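Clesden Property Support
Ticket: Hot water runs out early, upper floors, Bevance building
Status: Resolved
Priority: Normal
Opened: September

Reported problem

Tenants on the top two floors say the hot water goes lukewarm in the morning, usually between 6:30 and 8:00. Lower floors have no complaints. It started after the boiler service at the end of the summer. Before that the building had no open tickets for hot water.

Setup

One gas boiler in the basement, one 300-gallon storage tank, recirculation loop with a single pump. Mixing valve on the tank outlet. Controller is on the wall next to the tank. The old paper log is still in the plastic sleeve behind the door.

First visit

Tank thermometer read 140 when I got there at 6:15, so the boiler was keeping up. Water at the mixing valve outlet was 121. Went up to the top floor and ran the kitchen tap in the end unit. It leveled off at 112 and then dropped slowly. Return line in the basement was barely warm to the hand.

Checked the pump. It was running and not noisy. Bled a little air from the high point of the loop. Return line warmed up some but not much. Left it and asked the office to collect times from tenants.

Update from office

Three units sent times. All of them were in the same window as before. One tenant also said the bathroom was worse than the kitchen, and that it was fine on late evenings.

Second visit

Looked at the controller schedule. The service company had reset it to defaults, and the default shuts the recirculation pump off overnight and brings it back at 7:30. On the first visit the pump was running only because I had put it in manual to listen to it. I should have written that down at the time.

Changed the schedule so the pump starts at 5:00 and runs until 11:30 at night. Put it back in auto and confirmed the display showed the new times.
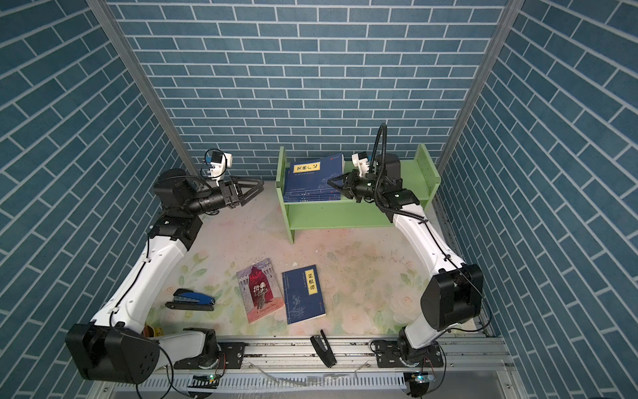 Clesden Property Support
Building systems technician, Bevance and Flimstead sites

Third visit

Arrived at 5:45. Pump was on by itself. Return line was warm but still cooler than I wanted, and the top floor tap took more than 50 seconds to get hot. Better than before, still slow.

Followed the return line along the basement ceiling. There is a balancing valve on each riser. The one for the upper floors was nearly closed – a quarter turn open at most. The other two were wide open, so most of the flow was taking the short way around. Opened the upper riser valve fully and closed the other two to about halfway. Waited 30 minutes and checked again. Top floor tap came up to 119 and held there with the shower running in the next unit.

Tagged all three valves with their new positions and wrote the same thing in the paper log.

Parts

None used. The check valve on the return is an older Nedelcu and has some green crust on the body. It is not leaking. Suggest replacing it the next time the loop is drained.

Follow-up

Office called the three units after a week. Two said it was fixed. The third said the bathroom was fine but the kitchen was still slow first thing. That kitchen is on a long branch off the riser with no return, so a short wait is normal there. Explained this to the tenant and offered to look at the faucet aerator. Cleaned it on the next round and it had a fair amount of grit in it.

Same controller model is installed at Flimstead. Checked the schedule there as well and the pump times were correct. Copied them onto the inside of the panel door at both sites. Asked the service company to note the existing settings before any reset.

Closing ticket. Reopen under the same number if the morning complaints come back.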